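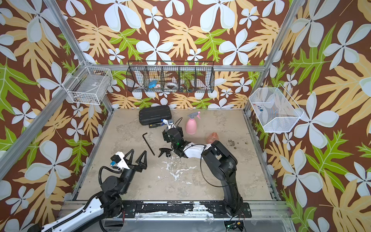

One member said straight off that the leek and potato pie should stay on the autumn menu whatever else we decided, and that she would be very cross to see it go. Several people agreed out loud before the meeting had properly begun, so we may as well record it as the first item.

Cleswood Supper Club
Minutes of the September meeting, held in the Finari Rooms, 7pm

1. Apologies and last minutes
Apologies were received from the two Grostmont members, who were held up at work. The minutes of the August meeting were agreed with one correction: the chutney at the summer supper was plum and not damson, and the maker would like that known.

2. The summer supper
What a good night it was! We served 136 plates, our most yet, and very little came back to the kitchen. The cold roast tomatoes with herbs were the surprise of the evening and people are still asking for the recipe, so it will go in the next newsletter. The rice salad was thought a bit plain. Someone suggested toasted almonds and a good squeeze of lemon, someone else said more salt would have done it, and both will be tried.

The queue at the pudding end was too long. Next time there will be a table at each end of the hall, with the crumble on one and the cold puddings on the other.

3. Autumn menu
The pie is in (see above). The filling is leeks cooked slowly in butter until they have gone soft and sweet, sliced waxy potatoes, cream, nutmeg and plenty of black pepper. There was a long and very happy argument over pastry. Shortcrust underneath and puff on top had the most support. A flaky lard crust was put forward with real feeling, and its supporters will bring one to the October tasting so that everybody can try the two side by side.

Agreed for the rest of the menu:
Celeriac soup with fried sage
Leek and potato pie, with a mushroom version made without dairy
Braised red cabbage with apple
Buttered kale
Pear and ginger crumble, custard
Quince jelly and oatcakes, if the quinces ripen

The cabbage can be cooked the day before and is better for it. The soup can be too, but the sage has to be fried on the night, in small batches, 20 seconds at most before it turns bitter.
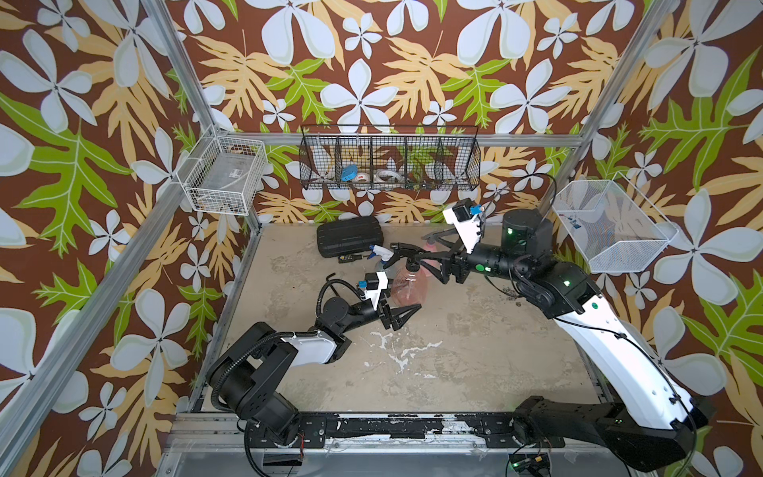 Will the pies be baked in the hall or brought in ready?
They will be assembled at home and baked in the hall, in two lots, so that the crust is fresh for serving. The first lot goes in at 5.30 and the second at 6.15. Please bring them chilled – the pastry holds its shape far better – and write your name on the bottom of your dish.

4. Ovens and equipment
The left-hand oven at the Finari Rooms still runs hot at the back. Pies in that one need turning after 15 minutes. We tested it with a tray of scones before the meeting and the back row was well browned while the front was pale, although all of them were eaten with jam and no complaints.

The big stockpot has lost its lid again. If it is in your cupboard, please send it home. We are also short of ladles.

5. Ingredients
Quintero Farm Shop has offered us leeks and potatoes at the wholesale price, collected on the morning, which is wonderful news and was warmly received. Kale will come from members' gardens if the pigeons leave us any. Pears are plentiful this year and nobody needs to buy them. Please don't pick them too soft, as they fall to pieces in the crumble.

6. Ticket price
Agreed at £5 a head, children free, as last year. The price covers soup, pie, vegetables and pudding. Drinks are extra.

7. Any other business
A bread evening was proposed for the winter, with everyone bringing a loaf and a bowl of something to dip it in. This went down extremely well. Rye, soda bread and a potato focaccia have already been spoken for. Sourdough starter is available to anybody who brings a clean jar to the tasting.

The member with the spare marrows has asked again whether anyone would like a marrow. Three were rehomed.

Next meeting: the October tasting, 7pm, same place. Bring a fork and a plate, and pastry if you promised it.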